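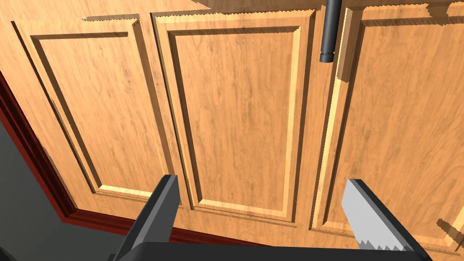 Wood-grain cabinet doors with raised panels

Community Help > Events and Parties > Photo Booths

Booth rental for a retirement party, how do I work out print limits and idle time?

Posted by bseixas

I'm putting together a retirement party for my mother and have two quotes for a photo booth. The hall is booked on a Thursday from 5 p.m. until 11 p.m. Dinner takes up the first part of the evening and there are speeches after that, so I only want the booth running for the last stretch, from 8 to 11.

The first quote is from Rutola. They charge by the hour and say prints are unlimited. The hall wants all vendors set up before guests arrive, so the booth would have to be in place by 4:30 and sit there until 8. Rutola calls that "idle time" and bills it separately at a lower hourly rate.

The second quote is from Funbridge. It is a flat price with no idle charge, but it includes 300 prints, and anything past that is billed per print. I can't tell from the quote if one print means one sheet or one strip. The strips come two to a sheet.

Questions I have:
Is idle time normal, or can I ask them to drop it?
How do I find out what counts as a print?
Do I need to be the one who decides on the strip design, and how early?

The party is in September, and both companies want a deposit to hold the day.

Benedita Seixas

3 replies

Hülya Türkmen
I ran a booth for a small rental outfit for several years and now I book them for work functions, so I have seen both sides of this.

Idle time is normal. The attendant usually has to stay with the equipment or drive home and come back, and the company can't send that booth anywhere else. You can often get it reduced. Ask Rutola if they would set up at 4:30, leave the booth switched off and covered, and have the attendant return at 7:30. Some companies will do that for one flat fee if the hall has a room that locks. Ask the hall first, so you have an answer ready when Rutola asks you.

On the print count, write to Funbridge and ask this exact question: "Is a print one sheet through the printer, or one strip handed to a guest?" Get the answer by email and ask them to put it on the contract. With two strips to a sheet, it changes your total by half. Most places I worked with counted sheets, but I have seen one that counted strips and it led to an argument at the end of the night.

Also ask what happens when you hit the limit. Some booths stop printing and only send the digital copy. Others keep going and you get a bill afterward. If you go with Funbridge, tell the attendant at the start to come find you before going over. Name a second person too, in case you're busy.

Things I would get in writing from either company:
Start and end time of the booth itself, separate from setup
What a print is, and the price of an extra one
How many copies are made per session (one for guests and one for a guest book, or only one)
Size of the space they need and how far it can be from an outlet
Overtime rate, and who is allowed to approve it
What they do if the printer fails
When you get the digital files and how long the link stays up

For the strip design, most companies send a few templates and you pick one and give them the wording. They need it 14 days ahead as a rule. Check the spelling on the proof yourself, including any accents in names. It can't be fixed once the booth is printing.

jestiren_fan
Go with unlimited. We used Jestiren for my cousin's wedding and it was fine. Don't remember what they charged.

M. Özkan
I agree with most of what Hülya wrote. One difference: I would not take the "attendant leaves and comes back" deal on a weekday. Ours got stuck in traffic and the booth opened 40 minutes late. We got part of the money back but the older relatives had already gone home. I'd pay the idle time or ask the hall if setup can happen during dinner behind a screen. Our hall said no at first and then agreed when the booth company promised to use the side door.

Check the deposit terms too. Ours was refundable only up to a certain date, and that date was on the second page of the contract and nowhere in the emails.

bseixas
Thank you both. Funbridge wrote back and a print is one sheet, so it's two strips each. They also said the booth keeps printing past the limit unless told otherwise. The hall has a storage room that locks but it is upstairs, so that's out. I've asked about the side door and am waiting to hear.

This thread has been viewed 3,372 times.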